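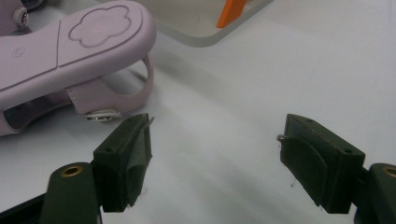

The new cement smells worse than the old one and grabs too fast, I was told before I'd even gotten my coat off, and could we please go back to the Honorato tins? Fair complaint on the smell (it really is awful!), but I wanted numbers before anybody reorders.

November 2019, glue bench

So I cut strips from the leftover soling sheet, roughed them up on the wheel, and ran Kaltent 2124 against the Honorato. Two coats each, thin, with the fan on. The Kaltent was tacky way before I expected and I wrecked my first pair by fussing with the alignment, so okay, it does grab fast. Put the strips down once and leave them alone!

Open time by the can is 40 minutes. I believe that for the Honorato. For the Kaltent I'd stop a good bit sooner, at least with the heater running, and the heater was set to 70 all afternoon.

Peel pulls by hand, no gauge, because the gauge is still over at Stindov getting fixed (they've had it since September, somebody please call them). Kaltent on leather tore the leather before the bond let go. Honorato on leather peeled, slow and stringy. On crepe they came out the same as far as my thumbs can tell.

Molded one-piece stuff I left out of it. Cement never sticks to that the way it does to leather anyway, and we don't resole it.
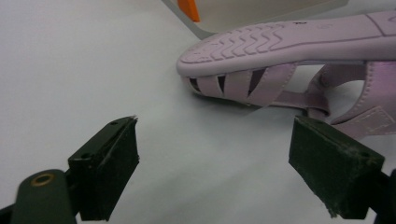 ## Still to do

- Repeat on the oily Gurelska leather, wiped down first and not wiped
- Try 2 thin coats against one fat one
- Move the fan closer to the window, my head hurts
- New brushes, the old ones are bricks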